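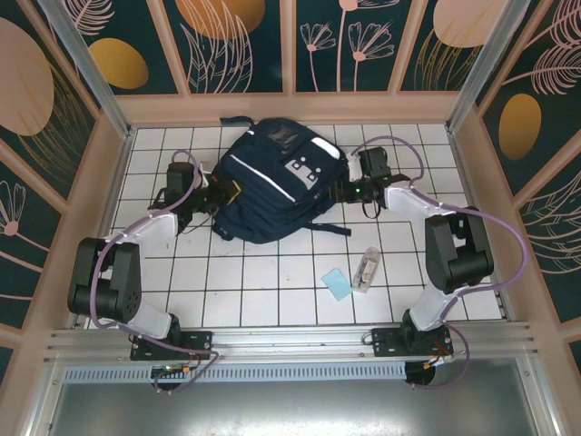 ## Two-arm handling of bags: ready for routine use?

**Trerano_Ops** – February 12, 2023
Our facilities group is asked each year whether soft goods can be handled by machine. Members with operating experience are invited to comment.

**gustberg_lab**
Our view is favorable. In November we logged 500 lifts of filled school bags with two arms and recorded 13 drops.

**Dirketti**
With respect, a lift is the easy portion. Straps, zippers and small loose items decide the matter. Our staff empty and sort a bag in 20 seconds.

> recorded 13 drops

Were the bags all of one type?

**gustberg_lab**
They were – one model, one size. Mixed bags have not been tested.

**Meng**
Then I must side with Dirketti. We would require over 100 different bags before revising any work procedure.

**Trerano_Ops**
Noted. Please post the mixed-bag results in this thread when available.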